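Budget for a second gripper, or one decent one?
Automation and small labs board

tealquoll
We've got 2,700 left to spend before August and I can't make up my mind. The arm's paid for, so this is only for the gripper end and bits. Likside have quoted me 2,000 for a three-finger unit with a year's cover, and Didska do a plain two-finger one for heaps less — but then you're up for their adaptor plate and cable, and it creeps. Work is small blocks and tube racks, nothing heavy. What would you lot buy?

pocketbogan
Before anyone answers properly, can you put up what you're picking and how much room you've got? Finger spread matters more than the brochure lets on.

tealquoll
Fair enough, four of the bench:
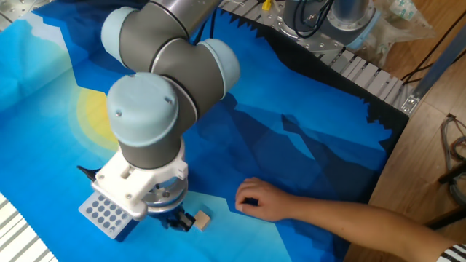
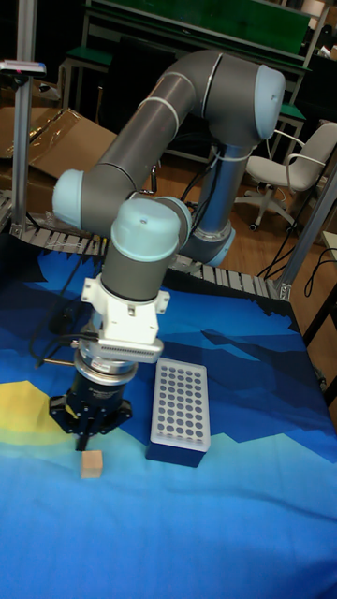
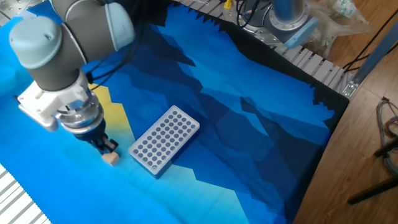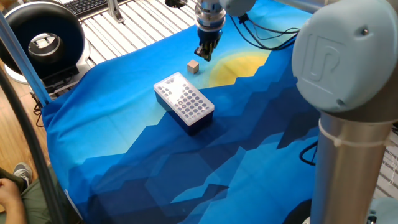 Small wooden cube and the gripper in all four, printed cloth underneath.

pocketbogan
Ta! For a cube that size I'd go the cheap one and keep the change. You'll want spare fingertips. Mine are 19 a set from Vurham and I go through them like biscuits.

mulga_77
Disagree, sorry. Cheap gripper, then adaptor, then cable, then freight (Didska stung me 143 for freight alone) and you've nearly bought the good one. Get the Likside and ask them to throw in the fingertips.

pocketbogan
That's if you trust their lead times. I don't!

mulga_77
Mine turned up early, but I ordered through Šimkus, who keep stock. Worth a ring.

tealquoll
Hadn't thought of Šimkus. I'll get a written quote off them and redo the spreadsheet with freight as its own line — it's currently lumped under "misc", whoops. Does anyone know if their cover includes the cable?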